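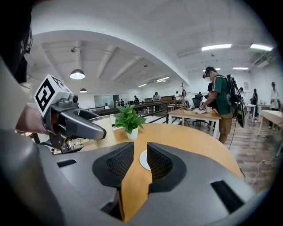 Attachment 1: table with two hand-held grippers, marker cube on the left one

From: list member, Bandville
To: Yilma users list
Date: 29/04/2018
Subject: Re: Duplicate rows after catalog merge

> We merged the Prillavia branch catalog into ours in February and the
> row count looked right. Last week I ran the shelf report and got 71
> titles listed twice, with the same call number and different record
> IDs. Deleting the second copy by hand works until the nightly sync,
> then it comes back. Is there a setting I missed, or do I have to
> rebuild the whole index? We are on Yilma 4 with the stock import
> profile.

You don't need a full rebuild. I had the same problem with a smaller set and cleared it in an evening.

The stock import profile matches on record ID first and only falls back to call number if the ID field is blank. Records exported from Grilero always carry an ID, so the fallback never runs. Two branches that cataloged the same book separately will have two IDs, and the importer keeps both.

The deleted rows come back for a different reason. Deleting from the shelf report removes the local row but doesn't write a tombstone. The sync sees a record on the remote side with no local match and adds it again. You have to delete from the record editor, with "propagate" checked -- the box is off by default and is hidden if your window is narrow.

What I did:

1. Turned off the nightly sync. Check the queue as well, a job that is already queued will still run.
2. Exported the duplicates to a text file, sorted by call number.
3. Moved the holdings from the newer record to the older one. Do this before deleting anything. Holdings attached to a deleted record end up in the orphan table, and getting them out of there is slow.
4. Deleted the newer records from the record editor in batches of 30. Larger batches timed out on our server.
5. Changed the match order in the import profile to call number, then title, then ID.
6. Reindexed the affected range only and turned the sync back on.

Two cautions on step 5. Call number matching is strict about spaces, so "QA 76" and "QA76" are different to it. Run the normalize tool first. It took a few minutes on our roughly 700 records. Also, multivolume sets share a call number up to the volume suffix, and if your export drops the suffix they will be collapsed into one record. Ours did drop it. I ended up excluding sets from the match and checking those by eye.

If the shelf report still shows pairs after the reindex, look at the cached copy date at the bottom of the page. The report doesn't refresh when the index does.

Can you post the match section of your import profile? Only the part between the two rule lines, the rest has your server password in it.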